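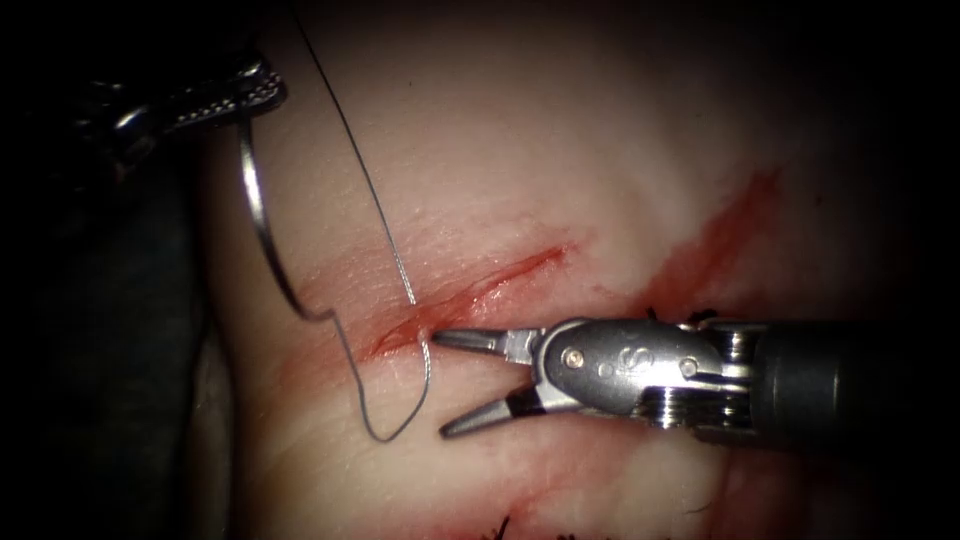
R. Skyrme

## 3. Setting up the Siluson bench lamp

Covers the clamp model and the weighted base model. Wall bracket is in section 4, different screws, don't mix the bags.

You need: the hex key from the box, a small Phillips screwdriver, a dry cloth. Ten minutes if the bench is clear.

### 3.1 Before you start

1. Check the bench edge. Clamp needs solid material, no veneer lip, no drawer front.
2. Measure to the outlet. Cord is 970 mm from the base to the power brick. Too short? Move the lamp. Do not hang the brick off the cord.
3. Take the tape off the head. There's a second strip under the hinge that everyone misses.
4. Leave the film on the diffuser until the lamp is up.

**CAUTION:** The arm is sprung. Keep the red strap on until step 5 of the next part. Comes up fast and it will get your chin.

### 3.2 Fitting the clamp

1. Open the jaw all the way. Slide it on from the front.
2. Rubber pad on top, steel plate underneath. If you see steel on top it's upside down.
3. Turn the knob until it stops, then a quarter turn. No pliers.
4. Drop the arm post in the socket. Should click.
5. Hold the head with one hand, cut the strap with the other.
6. Tighten the side screw with the hex key.

Note: older clamps (gray knob) have no click. Push until the post bottoms out.

Weighted base: skip all that, stand it on a level spot, post goes in the same way.
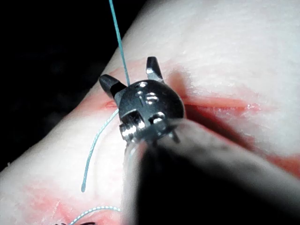
*Photo credit: Flellallow*

### 3.3 Power and first switch-on

1. Brick to the lamp first, then brick to the wall.
2. Press and hold the touch pad on the head. One blink = ready.
3. Tap for on. Hold to dim up or down, it reverses each time you let go.
4. Leave it on full for 30 minutes the first time. A faint smell is normal in that half hour and goes away. A strong smell is not, unplug it.

**CAUTION:** Use the brick in the box. The Lurgate one has the same plug and the wrong voltage. It fits. Don't.

The lamp remembers the last brightness but not after a power cut. Comes back at full. If that's a nuisance, put it on a switched strip and turn it off at the pad before the strip, not the other way

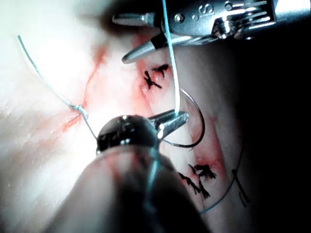 round. Strip first counts as a power cut and you're back to full.

### 3.4 Height and brightness

Measure from the diffuser to the work, not to the bench top. Start at 400 mm and adjust from there.

- Reading, paperwork, sorting: half brightness is plenty.
- Soldering, beading, small repairs: aim for 1000 lux at the work. Any cheap light meter will do, lay it flat where your hands go.
- Photos or video: full brightness, head as high as it goes, room lights off so the colors dont fight.

If the head sinks slowly, tension screw is at the elbow. Clockwise, a little at a time. If it rises, other way.

Color switch is on the back of the head. W is warm, N is neutral, C is cool. Leave it on N for anything where color matters.

### 3.5 Placing the head (glare)

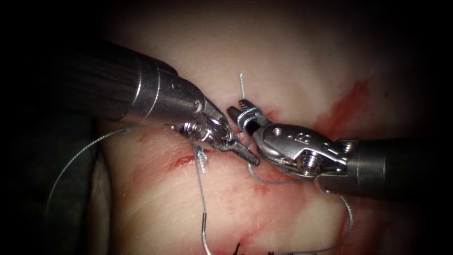

Put the lamp on the side opposite your writing hand, then tilt the head away from your eyes. That sorts out shadows. Glare is a seperate job and depends on what's on the bench. Matte stuff hardly matters. Polished metal is the hard one: on the silver tools over that pale tissue surface, the pins and little joints catch the light so much that parts look almost white, while the dark gray shafts stay easy to read. Get that on your own work and you lose the edges you're trying to see. Lower the brightness first. Still there, swing the head sideways, a hand's width at a time, and look again from where you sit. Last resort is the clip-on frosted sheet, rough side out.

Note: don't check glare standing up. Sit down, it moves.

### 3.6 Quick fixes

- **No blink:** brick not fully in. Push harder.
- **Blinks three times and stops:** too hot. Clear the vents, wait, try again.
- **Flicker when dimmed low:** dimmer on the wall outlet. Use a plain outlet.
- **Clamp creeps:** clean the pad with a damp cloth, dry it, refit.
- **Pad ignores taps:** gloves, usually. Or the film's still on.

Wipe the diffuser with the dry cloth only, lamp off and cool. No spray. Spare diffusers and strap cutters are listed in section 7.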